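Padby Round Side Table with Drawer

Home / Living Room / Side and Lamp Tables / Padby

A compact round side table for the end of a sofa or the side of a bed. The Padby has a drum-shaped body with a drawer set into the curved front, finished in a light-to-medium brown wood veneer. The grain runs around the curve, and the drawer edge shows as a thin vertical seam.

The top takes the things that usually end up on the arm of the couch: a phone, a remote control, reading glasses, a cup of tea. It has a slightly raised lip, so a pen or a remote is less likely to roll or slide onto the floor. 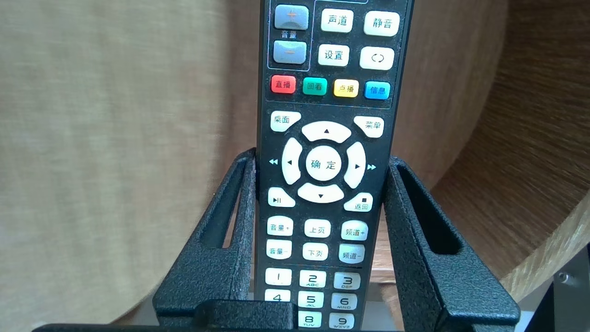 The drawer is meant for small items such as chargers, spare batteries, coasters and instruction booklets. It is not suitable for heavy tools or full-size folders. Maximum load for the drawer is 5 kg.

The legs are thin black metal rods, joined by cross-braces that meet in a branching stretcher near the floor. There is enough clearance to get a vacuum head or mop between them. The black and brown colouring goes with most timber-look floors and skirting boards, and the table can be placed close to a wall or in a corner. 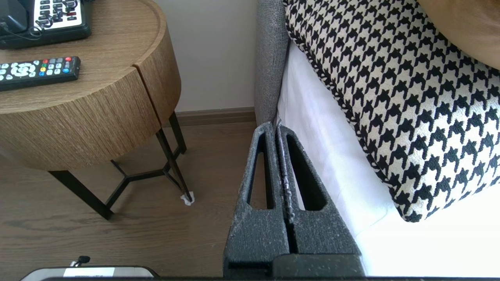

Assembly takes 2 people. The body arrives in one piece and only the leg frame needs to be attached. Fit all the bolts loosely first, stand the table upright on a level floor, then tighten. Check the bolts again after a fortnight of use.

Wipe with a soft damp cloth and dry straight away. Do not use cream cleansers or scourers on the veneer. Use a coaster under hot mugs. Keep out of direct afternoon sun where possible, as the colour may lighten over time.

Details
Range: Trornier
Item number: 1666
Finish: brown wood veneer, black metal legs
Weight: 17 kg
Cartons: 2
Use: indoor only

The Padby is also available without a drawer. Please ask in store for current stock and delivery times to regional areas.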